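Jayanthi Pisharody bought the arm second-hand in January, without a gripper and with 800 pages of printed manual. It now works over a metal bin in the shared workshop at Belovbridge, where members pay by the month and book floor space by the metre.

The project is called Memico. Its task is bin picking: find one object among several, lift it, put it down elsewhere. "The arm repeats well," Pisharody says. "Everything I have added to it repeats less well."

Most of her evenings have gone on cable routing. The bundle runs over the upper links and loops round the wrist, with slack for the last joint. "Too short and it pulls a connector at full rotation. Too long and it catches the bin wall. I changed the loop 13 times."

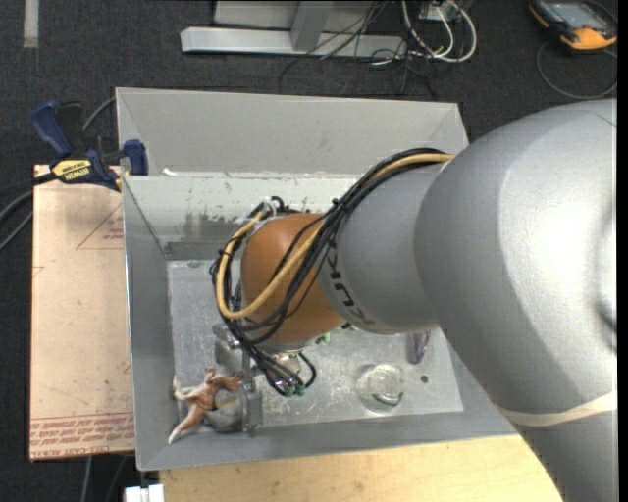

What does she use for test objects?

Soft toys, clear plastic and small offcuts, chosen for being hard to grip or hard to detect.

The bin is held with bar clamps, which she prefers to bolts while the layout is still changing. The control software, Bepari, is her own and runs on an old desktop machine. It plans one pick at a time and stops if the motor current goes over a set limit.

In the last full run she logged 97 attempts and 76 good picks. The failures were mostly clear parts. "The depth reading goes straight through them - you get the floor of the bin instead. The arm then goes to the floor, quite accurately."

She has tried matt spray on the clear parts and found it worked, but regards it as cheating. A second light, mounted low, is next on the list, followed by new finger pads from Clitetti in a softer rubber. The old pads have gone shiny at the tips.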